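Chapter 8

Arranging Flowers That Will Never Die

By Vitalii Mykhailiuk

What you will learn in this chapter: how to pick a vase for artificial stems, how to shape and shorten wire, how to build a bunch that stands up by itself, and when to leave it alone.

Students tend to arrive at this chapter looking relieved. They have spent seven chapters on live flowers, on buckets and cold rooms and the smell of old stem water, and now they are handed a yellow carnation that was fresh in January and will be just as fresh when they retire. How hard can it be?

Fairly hard. A live flower does some of the work for you. It leans toward the light, it opens, it droops in a way people forgive. An artificial one holds the exact pose it had in its shipping carton, which is usually that of a fork in a drawer. Leaves are pressed flat to the stem. Heads face straight up. Ten minutes with your thumbs will fix most of it, and you should spend those ten minutes before you go anywhere near a vase. Lay the stems out on the table, lay the vase down too if it is the tippy kind, and look at what you have.

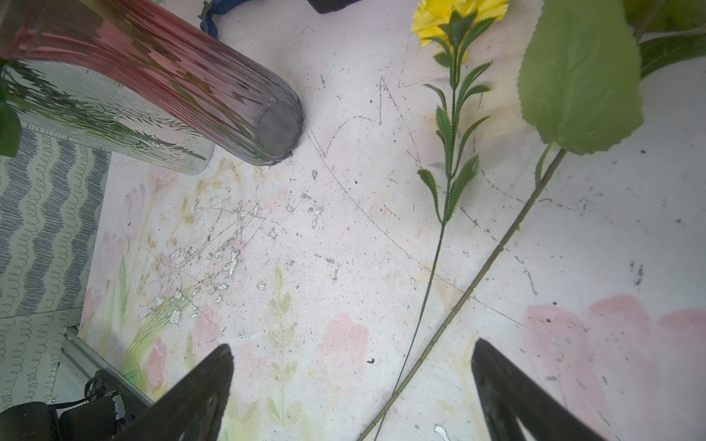 The first thing to check on any stem is where the bendable part begins. On cheap ones the wire stops short of the head, so the flower nods whether you want it to or not. On better ones the wire runs the full length and will take a curve and keep it. Bend in small moves, with both hands, and never right at the base of the bloom. I once ran a workshop for a hotel supplier called Candine that owned 429 silk tulips, and by lunch we had a very respectable pile of heads.

Serrated leaves, like those on a carnation stem, should be opened one at a time. Pull each one gently away from the wire and give it a slight twist. Doing all the leaves at the same angle gives you a fish skeleton.

8.1 The Tool Kit

You do not need much. The catalogs will tell you otherwise, and the Branulano catalog will tell you otherwise for 12 pages, with a discount code.

Cutters come first. Use diagonal cutting pliers for wire stems and keep your good floral shears for things that were once alive. One snip through steel wire and the shears will chew every rose you own from then on. A small screwdriver earns its place as well. It pokes holes in dry foam, lifts leaf collars that have slid down, and tightens the handle of whatever toolbox you bought on sale. Keep both where you can reach them without standing up.

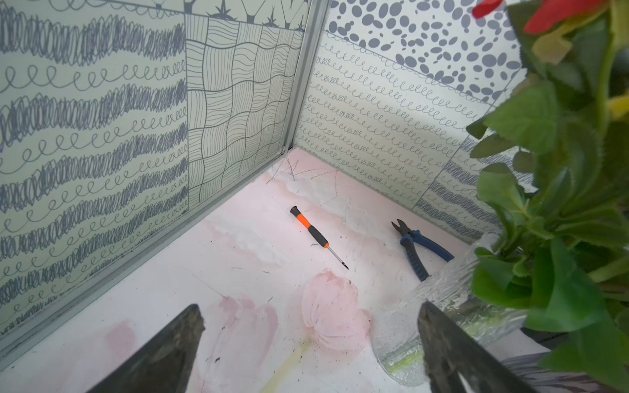
8.2 Choosing the Vase

With live flowers, the vase holds water. With artificial ones it has no job except to look good and stay upright, and a surprising number fail at one of these.

Tinted, ribbed vases are kind to beginners. The ridges break up the view of the stems, so the tangle inside reads as texture. Plain clear glass shows every wire and every bit of green tape, and people will look. If clear is all you have, cut the stems to one length and cross them neatly, or fill the bottom with pebbles.

Put the vase on the table first, empty, where you plan to work. Then gather a small bunch in one hand before any of it goes in: a ruffled flower, a sunflower or two, a bit of leaf. Let the heads sit at different heights. Turn a sunflower sideways now and then. A row of sunflowers all facing front looks like a jury.

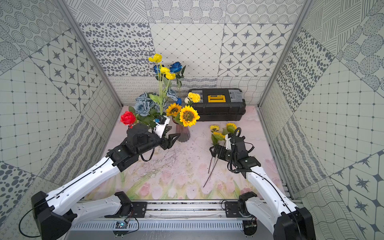 8.3 Height, Color, and Knowing When to Stop

The old rule says the flowers should stand one and a half times as tall as the vase. It is a fine rule, and it will keep you out of trouble until you own a tall vase and a low shelf.

For color, start with one that leads. Yellow is bossy and will lead whether you ask it to or not, so put it at the top and let it. Then bring in something cooler in small amounts. Deep blue roses do not occur in anybody's garden, which bothers purists, but next to yellow they look very well. Set them at different levels, one high and one lower on the other side. 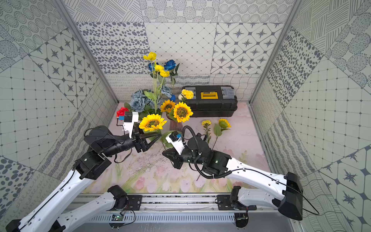

Figure 8.4. A tall bouquet in a dark reddish-brown vase, with yellow blossoms at the top and deep blue roses to either side.

Once the bunch is standing, walk away from it for a while. Come back and look from the doorway, then from a chair. You will want to add a stem. Before you do, take one out and see whether you miss it.

Exercise for Sunday afternoon: using up to 8 stems and one vase, build the same arrangement twice, first without bending anything, then after shaping every stem and leaf. Write down how long each version took. Section 8.4 takes up dusting, and you will need the second version for it.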